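Inicio | Noticias | Entrevistas | Normativa | Contacto

«La norma interna cabe en una hoja, y esa hoja se lee»

Lorraine Mottram lleva la seguridad de las celdas pequeñas en Gerar. No le gusta la palabra protocolo. «Hablamos de reglas de trabajo. Un protocolo se archiva, una regla se aplica al empezar el turno».

La empresa revisó sus reglas en noviembre, tras un año de ensayos con brazos que trabajan por parejas. El documento anterior tenía 52 puntos. El actual tiene 30 y Mottram cree que todavía sobran algunos. «Había puntos que repetían el manual del fabricante. Los quitamos y pusimos la referencia».

El primero trata del espacio compartido. Cuando dos brazos pueden llegar al mismo objeto, alguien decide antes cuál tiene prioridad y lo deja por escrito.

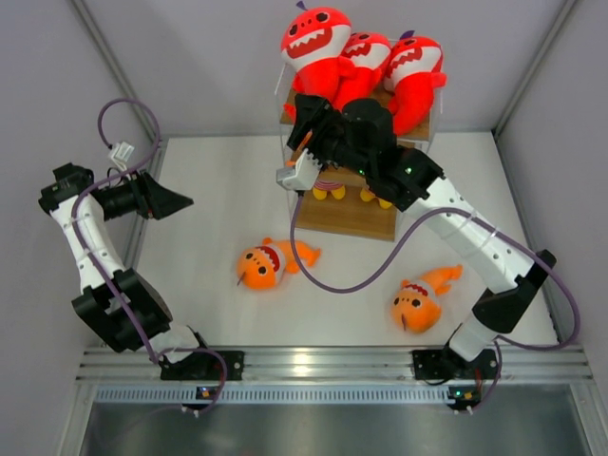 «Lo segundo son los cables», continúa. «Se recorre el brazo entero, de la base a la pinza, y se mira si alguna vuelta puede engancharse en su movimiento más largo. Una brida mal puesta se corrige antes de dar corriente – no al acabar la serie».

Jordan Yeoman, técnico de la misma sección, redactó la parte dedicada a los objetos. Pide que las piezas de prueba sean blandas mientras se ajusta una tarea nueva. «Con un peluche, un error de cálculo se queda en un error de cálculo. Con una pieza rígida puedes acabar cambiando un motor».

También exige anotar cada parada, aunque dure tres segundos. En la versión anterior solo se registraban las paradas de emergencia.

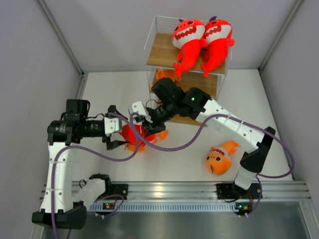

Yeoman reconoce que al principio hubo quejas. «La gente decía que apuntar quitaba tiempo. Ahora el registro, que llamamos Prulter, tiene más de 2000 entradas y lo consultamos cada vez que cambia el reparto entre los dos brazos».

¿Y las personas? Mottram es tajante: ninguna mano entra en la celda con los motores activos, tampoco para recolocar algo que se ha caído. «Se para, se comprueba y se entra. En ese orden».
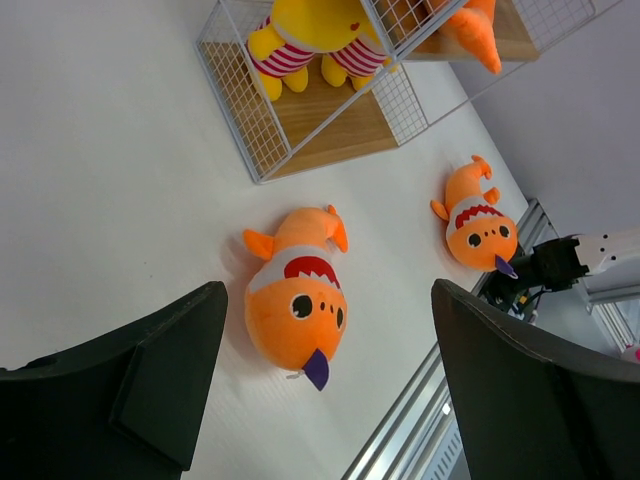

Dos peluches naranjas sobre la mesa, delante de la pinza abierta.

La próxima revisión abordará las pinzas y su desgaste. Yeoman quiere fijar un plazo de inspección. Mottram prefiere que dependa del uso. No se han puesto de acuerdo.

Comentarios (3)

naylor_taller: En nuestro taller también anotamos las paradas cortas. Al principio cuesta.

Dendov: ¿Se puede consultar la hoja completa?

M. R.: De acuerdo con lo de los cables. Añadiría revisar los conectores.

Contacto | © Todos los derechos reservados | Volver arriba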